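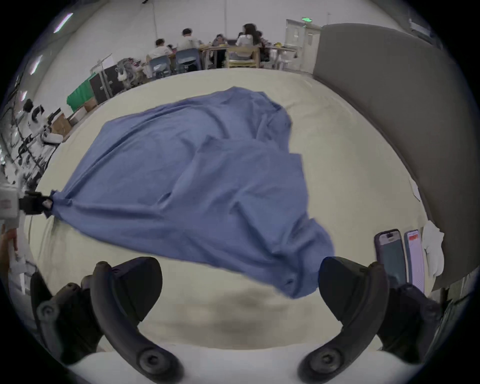 Komen Intake and Fish Screen: Walkover Inspection
Date of inspection: 17 May 2023
Water level at the gauge board: low, but within the licence
Weather: dry, bright, a stiff wind off the reservoir

Marks used: OK, Attend (fix before the next walkover), Stop (do not run the pumps until sorted). The form also offers "Not applicable", which the previous inspector used for the lifebuoy. It is applicable.

1. ACCESS AND PUBLIC SAFETY

1.1 Gate, lock and hinges. OK
Lock opens on the second try, as it has for years. The gate swings shut by itself and should be propped before carrying anything through it.

1.2 Warning signs legible from the footpath. Attend
Two are fine. The third has faded until it says only "DEEP", which could be mistaken for poetry. Replacement ordered in December. Still ordered.

1.3 Lifebuoy and throw line in place. Attend
Lifebuoy present. Throw line present, in the pump house, behind a locked door, where it will be of great help to anyone who falls in holding the key.

1.4 Handrails on the forebay walkway. OK
Shaken hard at every post. The post nearest the weir moves slightly, no more than last time. Keep an eye on it.

1.5 Walkway grating clipped down. Stop, cleared on the day
One panel had lost both clips on the upstream side and rocked underfoot. Spare clips fitted before going on. Whoever lifts panels to get at the level probe, please put the clips back on the panel and not on the windowsill.

2. FISH SCREEN

2.1 Screen panels seated, no gaps at the sides or base. Attend
All 9 panels checked. Panel 7 stands proud of its channel at the bottom corner, leaving a gap a young salmon could use without breathing in. Packed with a rubber strip for now. It needs lifting and reseating before the smolt run gets properly under way, and the run doesn't consult our diary.

2.2 Mesh free of holes and tears. OK
Old repair on panel 4 is ugly and sound.

2.3 Brush cleaner travels full width. OK
Slow on the return stroke. The Sedetti drive was greased in passing and complained less afterwards.

2.4 Weed and debris load. Attend
Heavy on the left bank. Also recovered: one football, one traffic cone, and a length of garden hose that presumably felt at home.

2.5 Head difference across the screen. OK
39 mm with both pumps running. The trip point is well above that and was tested by hand.

3. FISH BYPASS

3.1 Bypass entrance open and flowing. OK
Clear. A heron has taken up a position beside it and should be regarded as a second inspector.

3.2 Bypass pipe clear to the outfall. OK
Float test done, all floats accounted for.

3.3 Plunge pool depth at the outfall. Attend
630 mm at the deepest point. Gravel is building up on the near side and the pool wants digging out while the river is low. Get the permission in writing first. "We've always done it" was tried at Güneş weir and was not admired.

4. PUMPS AND CONTROLS

4.1 Emergency stops. OK
Both pressed, both worked. The one by the door had a coat hanging on it. Coat removed, hook pointed out.

4.2 Low-level cut-out. OK

4.3 Minimum flow alarm reaches the duty phone. Attend
The alarm does send. It sends to the Asitik depot, which closed its night desk last winter, so at three in the morning the river can drop below its minimum and inform an empty office. Number to be changed this week.

4.4 Meter readings match the abstraction log. OK
They match. The log for one week is written entirely in the same pen at the same slant, readings included, and the inspector draws no conclusions. Please fill it in daily.

5. PAPERWORK

5.1 Licence conditions on display. OK
On the board, beneath a takeaway menu. Now on top of it.

5.2 Cutback procedure up to date. Attend
The sheet still shows the old spring limits. If an order comes to reduce pumping for fish, the operator would follow it faithfully to the wrong figure. New sheet to be printed and the old one thrown away, as opposed to pinned behind the new one.

5.3 Actions from last inspection closed. Attend
See 1.2 and 3.3, both of which have been carried forward long enough to qualify for a pension.

Pumps may run. Panel 7 and the duty phone number come first.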